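Last updated in February, when everybody's nose was running.

# Keeping medicines at home without losing track of them

I'm not a pharmacist. I'm a person who once took an antihistamine at breakfast under the impression it was a multivitamin, and then attended a budget meeting. What follows is housekeeping. For anything about doses or what goes with what, call whoever filled the prescription.

## Where to put them

The medicine cabinet is in the bathroom, and the bathroom is a bad place for medicine. It steams up every time somebody showers. Whoever started this tradition also had the nerve to put a mirror on it.

- Pick a closet shelf or a bedroom drawer. Cool, dry and dark will do for most tablets.
- Skip the cupboard over the stove and the windowsill over the sink. Both get warm.
- Up high and locked if children live with you or visit. Child-resistant caps slow a determined four-year-old down. They stop me completely.
- Check the label for "refrigerate." If it says so, use a middle shelf, well back from the freezer compartment, in a lidded box with the person's name on it. The door swings between cold and warm all day.
- Purses on the floor count as medicine storage when guests are over. Hang them up.

## Keep the original bottle

I know the bottles are ugly. Decanting things into pretty jars works for lentils. A white round tablet in a pretty jar is just a white round tablet, and at two in the morning there are a great many of them.

If you use a weekly organizer, keep the bottles anyway, all in one place, with the leaflets folded inside a zip bag. Ours is a Jallelar, the kind with a morning and an evening row, and the lids have outlasted two can openers. Ask first whether each medicine can go in one. A few need to stay in their own packaging because of moisture or light.

Fill it at the same time every week. I do it Tuesday after dinner, at a cleared table, with the radio off and nobody asking me where the scissors are. Filling it on the couch is how I came to own a tablet-colored dog problem. (The dog was fine. The vet's bill was $303.)

## The list on the fridge

One sheet of paper per person. Write down:

- name and date of birth
- every medicine, strength, and time of day, including drops, creams, inhalers and vitamins
- allergies, and what happened
- the pharmacy's phone number
- the doctor's phone number, and the extension that gets you past the music

Use pencil for the strengths, as they change. Put the date you last checked it in the corner. My neighbor Ruba Abou Jaoude keeps a folded copy behind her insurance card, and after watching me try to spell my own blood pressure pill for a triage nurse, she made me do the same.

Take a phone photo of the sheet too. Then name the album something you'll find, because mine was between 839 pictures of a bathroom tile I was considering.

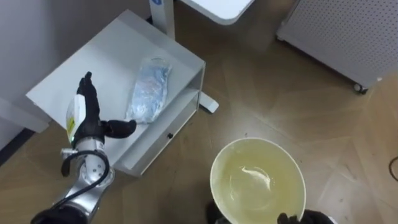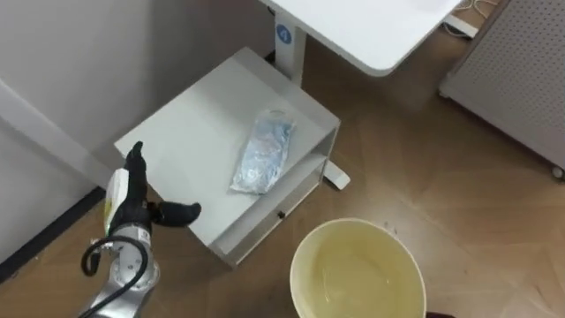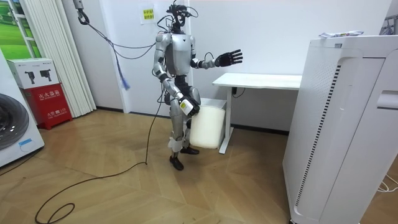
## The twice-a-year clear-out

Do it when the clocks change. You'll be in a bad mood already.

1. Bring everything to one table. Everything includes the glove compartment, the gym bag, the nightstand and that coat.
2. Read the dates. A flashlight and a magnifying glass help, as the date is generally stamped into the crimp of the tube in a color matching the tube.
3. Sort into keep, get rid of, and ask. Loose tablets you can't identify go straight to "get rid of," however much they look like aspirin.
4. Check the eye drops separately. Many have a short life once opened, whatever the outside says. Write the opening date on the bottle from now on.
5. Look at the thermometer battery. It's dead.

My last round turned up 31 cough drops fused into a single object, and a tube of something for a rash none of us remembers having.

## Getting rid of the old stuff

A pharmacy take-back bin is the best choice. Plenty of pharmacies have one, and some police stations do too. Call ahead, since not every bin accepts liquids, inhalers or sharps.

If you can't get to one, check the leaflet. A small number of medicines have special instructions. Most of the others can go in the household trash if you take them out of their containers, mix them with used coffee grounds or cat litter, and seal the lot in a bag. Don't crush them. Scratch your name and prescription number off the empty bottle before you toss it.

Needles go in a proper sharps container, or a heavy plastic one your local rules allow. Never loose in a bag, please.

## Odds and ends

- Measure liquids with the syringe or cup that came in the box. Kitchen spoons come in whatever size the spoon maker felt like.
- Rinse the syringe right after. Dried pink syrup is a building material.
- Order refills when you have 5 days left, more before a holiday weekend.
- Rubber band around the bottle means "evening." Dinesh Shukla's trick, and it works in the dark.
- When traveling, carry medicines in your hand luggage. Your suitcase may have other plans.
- Put the poison control number on the fridge sheet: 1-800-222-1222 in the US, any hour.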